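Thursday, July 29, 2021 – Gedudura cell, arm maintenance

Great morning on the cell! Shadi and I re-torqued both arm bases, then re-zeroed the right arm, which had been drifting at the wrist since May. Joint offsets are saved under profile 284 (the old ones are still in 735 if anyone wants to compare). I love how quick this is now that Xuelian's homing script does the boring part.

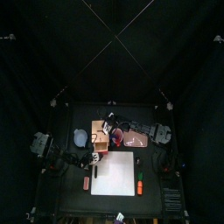

Right arm over the drawer box, left arm folded back.

Next up is cable dressing on the left arm – the bundle still trails toward the center of the table, and I want it clipped along the links before Ruba starts her long runs. Speed limit stays at 300 until then, please. Judite is ordering clips from Erkside.

Still to do: gripper pads on the right, check the tag is on straight, 700 test cycles overnight. Can't wait to see the log!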